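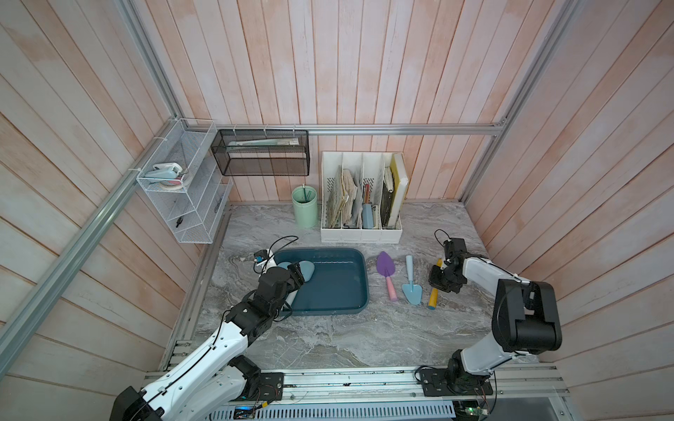 Eltmont Horticulture Certificate
Unit 3: Small Hand Tools and Trays
Handout to accompany the bench session
Prepared by Zoriana Ostapchuk. Revised May 15, 2023.

Scope

This unit covers short-handled digging tools and the shallow trays they are stored and carried in. Long-handled tools are in Unit 5. Cutting tools (pruners, snips, grafting knives) are in Unit 6 and must not be stored in the same tray as the tools in this unit.

Read sections 1 to 4 before the bench session. Section 5 is for reference. Section 7 lists the work to hand in.

1. Terms

Blade. The working part of a trowel. Measured from the tip to the shoulder.

Shoulder. The place where the blade narrows toward the neck. On a one-piece plastic trowel the shoulder is often only a change in thickness.

Neck. The part between shoulder and handle. Also called the shank in older course books. Most trowels that fail, fail here.

Tang. The extension of the neck that sits inside the handle. One-piece tools have no tang.

Ferrule. A collar around the handle at the point where the tang enters. Not all two-piece tools have one.

Dish. The depth of the curve across the blade. A deep dish carries more soil; a shallow dish cuts better and releases wet soil more easily.

Tip. The leading end of any tool. Used for trowels, forks and cultivators alike.

Rim. The raised edge of a tray. Rim height is measured inside, from the floor of the tray to the top of the rim.

Scuff. A surface mark that can be seen but not felt with a fingernail. If the nail catches, record it as a scratch. If light passes through, record it as a crack.

2. Tool types

2.1 Trowel, general purpose. Used for digging planting holes, lifting plugs and moving potting mix. The blade is wide enough to hold a useful load and comes to a rounded or blunt point. In the course set the trowels are told apart by color and not by size. Color has no technical meaning in this unit. It is used on the record sheet only as a way of naming the tool, for example "trowel, purple blade, pink handle" or "trowel, light blue."

2.2 Transplanting trowel. Narrower than 2.1, with a longer blade in proportion. Used between established plants. Some have depth marks on the face. Marks are read at the soil surface with the blade vertical; reading at an angle overstates the depth.

2.3 Hand fork. Tines in place of a blade. Used for loosening soil and lifting shallow-rooted weeds. Check tines for spread before and after use.

2.4 Hand cultivator. Tines bent toward the user, pulled and not pushed. Often confused with 2.3 on record sheets. If the tines point forward it is a fork.

2.5 Scoop. Deep dish, high sides, no point. For bagged material only. A scoop is not a digging tool and should not be pushed into settled ground.

Where a tool cannot be identified from the handle side, turn it over before writing anything on the sheet. Handle color is not enough to identify type. Several sheets from the December group recorded a tool type from the handle alone and had to be redone.

3. Materials

3.1 One-piece plastic. Light, does not rust, low cost. Suited to potting mix and worked soil. Not suited to clay or stony ground. Flex at the neck under load is normal within limits. A pale line across the neck after flexing indicates stress, and the tool is withdrawn.

3.2 Coated steel blade, separate handle. Stronger than 3.1. The coating protects the steel until it is worn through at the tip, which happens first and is not a fault. Wear at the shoulder is a fault.

3.3 Stainless steel. Releases wet soil well. Can still bend. Bohdan Derkach has a set of bent examples in the tool room for anyone who doubts this.

3.4 Wooden handles. Check for looseness by holding the blade still and turning the handle. Any movement is recorded. Do not soak.

3.5 Plastic trays. Rectangular trays with a low rim are standard for this unit. A tray will show surface marks on the inner walls after a short time in use, and these do not affect service. Corners are the weak point. Lift a loaded tray with one hand under each short side; lifting by the rim at one corner will split it sooner or later.

Students often ask how to tell 3.1 from 3.2 when both are colored. Weight is the quickest guide. A magnet is more reliable, though it will not identify all stainless grades.

4. Laying out and returning tools

The procedure is the same at the bench, on the floor and on a potting table.

4.1 Clear a space beside the tray. The space should be at least as wide as the tray.

4.2 Take the tools out and lay them in a row, handles all the same way. A slight diagonal is acceptable. Crossed handles are not.

4.3 Leave a gap between tools wide enough for a hand to close around one handle without touching the next.

4.4 Keep the row on one side of the tray. Tools on both sides lead to reaching across, and the far tools tend to be left behind at the end of the session.

4.5 Small loose items such as balls of twine, bulb samples and labels stay in the tray while tools are out. Push them to one end so that the rest of the tray is free.

4.6 Inspect each tool in turn, starting from the one nearest the tray. Fill in the line on the record sheet before picking up the next.

4.7 Return tools to the tray in the reverse order – last out, first in. Lay them flat. No tool should rest on the rim.

4.8 Grip. Pick up by the handle, at or just behind the balance point. On a one-piece trowel the balance point is usually close to the neck. Gripping at the far end of the handle causes the blade to swing down as the tool leaves the surface.

4.9 Lower the tool until it is in contact with the tray before letting go. Dropping from a small height chips coated blades.

Common errors in 4: tools returned blade to handle alternately to save room (acceptable for transport only, see 5.3); loose items taken out and set down in the tool row; record sheet completed afterward from memory.

5. Cleaning and storage (reference)

5.1 Dry cleaning. Stiff brush first. Most potting mix comes off without water. Brush from handle toward tip.

5.2 Wet cleaning. Lukewarm water, mild detergent, soft cloth. Rinse and dry at once. Do not use the same bucket for trays and tools if plant disease is suspected on the bench.

5.3 Transport. Tools may be packed alternately, with a folded cloth between layers. Maximum of 2 layers in a low-rim tray.

5.4 Disinfecting. Follow the label of the product in use. Contact time is counted from the moment the whole surface is covered. Plastic that has gone cloudy should be noted on the sheet but may stay in service.

5.5 Storage. Indoors, out of direct sun. Plastic tools and trays become brittle with long exposure, and the change is not always visible. Press the center of the tray floor lightly with a thumb; a sound tray gives and recovers.

5.6 Suppliers. Replacement trays are ordered from Famgate and hand tools from Nechyporuk. Famen trays from the earlier stock may still be found on the shelves. They are slightly longer and do not stack with the current ones. Keep the two kinds apart.

6. Notes on the tool log

The tool log held by Roksolana Antoniuk now contains 3,169 entries. An entry is one inspection of one tool. It is open to students on request and may be used for the written exercise.

Two points on reading it. First, early entries use "spade" for any plastic trowel. These have been left as written. Second, the column headed "place" refers to where the tool was found and not where it belongs. A tool marked "floor" was on the floor at the time of inspection, and this is not a fault code.

Entries made by Dima Twal and Ustyna Pasichnyk use a condition scale of 1 to 3:
1 – fit for use
2 – usable, recheck at next session
3 – withdrawn

Use this scale. Do not use half points. Do not leave the column blank for new tools; a new tool is still inspected and is normally a 1.

7. Work to hand in

7.1 One completed record sheet for the tray you are assigned. Each line gives type, material, color, condition and place. If material is uncertain, write "plastic or coated, not tested" and do not guess.

7.2 A sketch of one tool, seen from the face and from the side, with blade, shoulder, neck and handle labeled. Pencil. Shading is not required. The side view must show the dish.

7.3 A short written answer, one page at most: compare a one-piece plastic trowel with a coated steel trowel for filling pots, and then for planting into an open bed. Refer to neck strength, weight and soil release.

Sketches from the previous group were generally good on the face view. The side view was weaker, with the handle often drawn in line with the blade when the tool in front of the student had a clear step at the neck. Draw the line of the handle first, then the line of the blade, then join them.

Sheets go in the box by the tool room door. Late sheets go to Zoriana Ostapchuk directly.

Next unit: Dibbers, Labels and Twine. Bring the same record sheet, with the lower half unused.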